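Run-up Consistency in School Long Jumpers
Project report, Sports Science option
Noemi Caputo, Umut Toprak
Supervisor: Saron Endale

1. Background

A long jump is measured from the front edge of the take-off board. A jumper who takes off behind the board loses that distance, and one who goes over it records a foul. At school level the run-up is usually set by pacing it out backwards from the board, and many athletes do not check it again during the season.

The Stesgate athletics squad lost a number of valid jumps to fouls at the schools' meeting last summer. The coach, Cosimo Ferraro, asked whether a second check mark, placed part of the way down the runway, would make the take-off point more regular. This report covers the trial we ran to find out.

2. Method

The trial used 14 athletes from the school squad and lasted 10 weeks, beginning in September. All of them had competed in the long jump at least once. They were split into two groups of seven, matched by best distance in the previous season.

Group A kept a single start mark. Group B used the start mark and a second mark four strides from the board. The position of the second mark was fixed for each athlete in the first week and moved only with the coach's agreement. Both groups did the same warm-up and had the same number of attempts at each session.

Take-off position was read from a strip of damp sand raked smooth on both sides of the board. Distance was measured with a steel tape from the toe of the print to the front edge of the board, to the nearest centimetre. Prints behind the edge were entered as positive values and prints over it as negative values. Wind was noted as head, tail or cross, with no speed, as the school does not own a wind gauge. 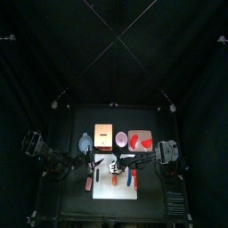 Figure 1. Dark grey workstation in a black fabric enclosure.

Readings were called out by one person and written down by another. Deok-su Baek typed them into a spreadsheet the same evening. The sheet was set up for 2,000 rows — more than we needed in the end, as rain shortened several sessions. Attempts in which the athlete stopped before the board were marked as run-throughs and left out of the analysis.

3. Results

After run-throughs were removed, 1,291 attempts remained. We compared the spread of take-off positions for each athlete in the first and second halves of the trial.

In Group B the spread became smaller for six of the seven athletes. The seventh changed her take-off foot in the fourth week, and her readings before and after that point cannot sensibly be joined. In Group A the spread became smaller for three athletes, larger for two and stayed much the same for the other two.

Fouls fell in both groups. The fall was greater in Group B, though some of it came from athletes taking off well behind the board. We did not treat this as an improvement, as the jump is still measured from the edge.

Headwinds shortened the run-up in both groups. Athletes in Group B tended to miss their second mark by a similar amount to the error at the board, so most of the error was already present four strides out.

4. Limits of the work

The groups were small. The athletes knew which group they were in, and two in Group A admitted to using a crack in the runway surface as a mark of their own. Sand prints were sometimes blurred, and in those cases the two of us agreed on a reading.

We did not record approach speed. A slower run-up is easier to repeat, and a jumper could hit the board more often while jumping less far.

5. Further work

Mr Ferraro has kept the second mark for Group B and will offer it to Group A before the indoor season. The next step is to time the last four strides of each attempt with light gates, which the school would have to borrow, and to repeat the trial with the triple jump squad.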